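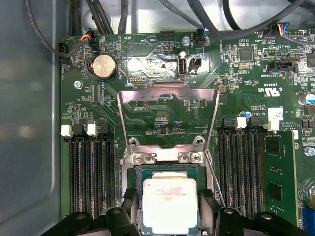

Wiesława Górecki respondió:
¡Me apunto a esto! Llevo dos semanas peleándome con los conectores propios en Lulevon y por fin el mío lee el fichero de pedidos por bloques de 1000 registros sin comerse la memoria. El truco estaba en cerrar el cursor dentro del propio componente y no dejárselo al grafo. Qué gusto verlo correr.

tramontana_sql
¿Y por qué no usas el lector genérico con un script? Para un CSV con cabecera rara me parece matar moscas a cañonazos. Yo lo tengo en 40 líneas y se acabó.

Wiesława Górecki
Porque no es solo la cabecera, tramontana. El fichero trae tres tipos de registro mezclados y el de devoluciones cambia de longitud según el almacén. Con el script lo tenía (lo tuve, vaya, hasta enero) y cada vez que Bratell añadía un campo me tocaba copiar el arreglo en 15 grafos. Ahora toco una clase, subo el jar y listo.

pepe_nodo
A mí me convence la idea, pero ojo con los metadatos. Si los defines en el constructor, el editor no los propaga hasta que cierras y vuelves a abrir el grafo. Hay que hacerlo en la inicialización.
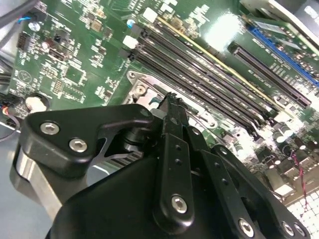
Placa base y pinza negra.

tramontana_sql
Vale, con tres tipos de registro lo entiendo mejor. Sigo pensando que el script se depura antes: pones una traza y ya. ¿Cómo depuras tú el componente?

Wiesława Górecki
Con un test que monta un grafo mínimo, lector y salida a consola, y un fichero de muestra de 752 registros que incluye todos los casos feos. Lo lanzo desde el IDE con puntos de ruptura ¡y va de maravilla! Pepe, lo de los metadatos me pasó tal cual, lo cambié anoche y ya salen los campos al momento. Mil gracias.

lagartija
¿Alguien lo ha probado con Plernell como destino? A mí me rechaza las fechas vacías.

pepe_nodo
Sí, manda nulo y no cadena vacía. En el escritor hay una casilla para eso, en la pestaña avanzada.

lagartija
¡Funciona! El martes paso el resto de los flujos y os cuento.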